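The Spare Room at Drovidstead

So my aunt left me the house at Drovidstead, and by the house I mean mostly the spare room, because the rest of it she'd kept perfectly decent. The spare room had a door you opened with your hip. You got it about a foot and then it met something soft and wouldn't go any further.

I called Benjamín, because Benjamín Acuña owns a truck and can't say no to anyone. He came over with two coffees and looked through the gap for a while.

"Is that a canoe?" he said.

It was half a canoe! The other half turned up later behind the wardrobe, with winter coats stacked in it like passengers. But I'm getting ahead of myself.

We started with whatever was leaning on the door, and it was quilts. Then curtains, then more quilts, then a big sack of something that we both agreed not to open until lunch. (Wool. It was only wool.) I made a pile for keeping and a pile for the truck, and by ten o'clock the keeping pile was so much bigger that Benjamín quietly started moving things across when he thought I wasn't looking. I let him have the curtains. I wanted the blue teapot back, and we had words about the teapot.

The thing with my aunt was that she wrote on everything. Little tags tied on with kitchen string. "Good scissors." "Bad scissors, do not lend." One shoebox said "Maihi, summer" and had nothing in it except sand and a bus ticket, and I sat down on the floor with that one for longer than I'd like to admit. I don't know where Maihi is. I'd never heard her say the word. She hated the beach, or she told us she did, every single year, from under a hat.

"Keep or truck?" said Benjamín.

"It's sand," I said.

"I know it's sand. Keep or truck?"

Keep, obviously.

After lunch we got as far as the desk. It was a lovely old thing with 11 drawers, all of them stuck, and Benjamín went at them with a butter knife and a candle stub, rubbing wax along the runners the way his grandfather used to. One by one they gave in. Stamps. Buttons. A whole drawer of keys, and not one tagged, which for her was practically a scandal. And in the last one, right at the bottom, an envelope with a name on it in her big slanting capitals: SHIVAM VASHISHT, TO BE COLLECTED.

I turned it over. It was sealed and fat and it crackled.

"Who's Shivam Vashisht?" said Benjamín.
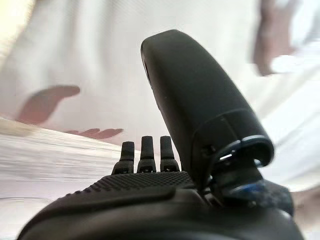
I had no idea, and I said so, and then I said it again because he was giving me a look. She'd never mentioned a Shivam. We went through her address book right there on the rug, all the crossed-out cousins and the dentist and the other dentist, and under V there was only the vet.

Benjamín was for opening it. I was for opening it too, if you want to know, but it had her handwriting on it, and I could hear her telling me off from two rooms away. So I propped it on the windowsill behind the blue teapot - yes, I won the teapot - and we carried the two halves of the canoe down to the yard and fitted them together on the grass, just to see. There was a gap you could have put your fist through. Benjamín sat in it anyway.

We were both out there, him in the front and me in the back with a quilt around my shoulders, when a man came up to the gate. He was older than I'd pictured, and I'd been picturing him for only an hour. He had his hat in one hand. In the other he had a small brass key, with a tag on it tied with kitchen string.

"I'm sorry to bother you," he said. "I've come about the boat."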